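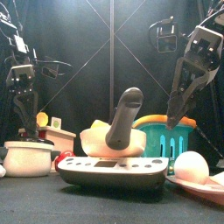 Figure 1. Toy kitchen set and both arms, fixed camera.

4.2 Data collection

The Mustel task set was recorded on the two-arm cell over 11 sessions in March. Each episode covered one kitchen sub-task, such as lifting the lid of the pot or moving an item to a plate. An operator drove both arms by hand control and a second student logged the outcome. Episodes with a dropped object were kept but flagged, as the Brevelico training script can filter them later.

In total 2235 episodes were logged. The fixed camera ran throughout, together with the camera on each arm. Minoru Tamura wrote the time alignment tool after the first session showed drift between the streams.
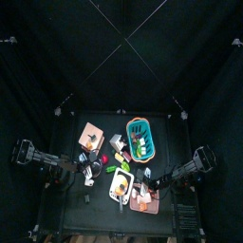 Object layout was changed between blocks of 80 episodes to stop the policy from learning fixed positions. The layouts were drawn up in advance and set out by hand, which was slower than planned. Mixed containers gave the most trouble: with toy foods grouped in the teal basket, the slotted sides and orange rim left the gripper little room to come in at an angle, so a near-vertical approach was used for all basket picks. The black fabric walls were kept for every layout – an earlier trial at Poltside without them gave uneven lighting between morning and afternoon.

4.3 Training

The first policy was trained on single-arm episodes only and reached 70 per cent success on lid removal. Two-arm episodes were added afterwards. Results are given in section 5, with the Morikawa baseline for comparison.

Last updated: March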